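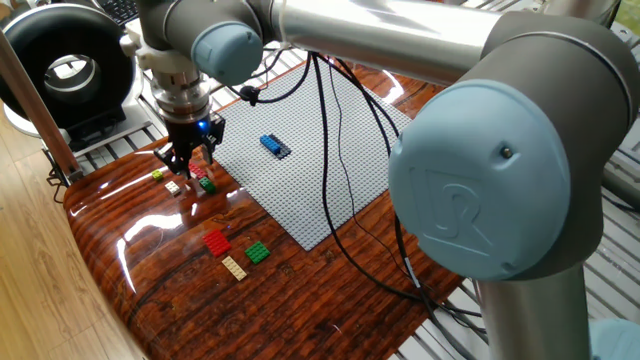
Toy library moves to the Jeltov Centre

The Hulura Toy Library will move into the ground floor of the Jeltov Centre in January. Our lease on the Liem Road unit ends then and the landlord is not renewing it. Loans will stop for two weeks while the stock is packed and shelved again.

Anything due back during the break can be kept until we reopen. There will be no late charges for that period. Please do not leave toys outside Liem Road, as the building will be locked.

Members borrowed 3,708 items over the past year. Construction sets were the most popular, followed by train track and dressing-up clothes. Puzzles went out less often than before, and we will be thinning them out before the move. Those with missing pieces will be offered free to members for craft use.

The new room has a lift, a proper sink and space for prams. It is smaller than the present one, so the large outdoor toys will go into the store at Jukeo Yard and must be booked the day before.

Membership stays at £12 a year for a family. Childminders and playgroups pay £29, and may now take sets for up to a month. Existing cards will work as normal.

Opening hours will be 10am to 2pm in term time. Parking is at the back of the centre, through the gate by the bottle bank.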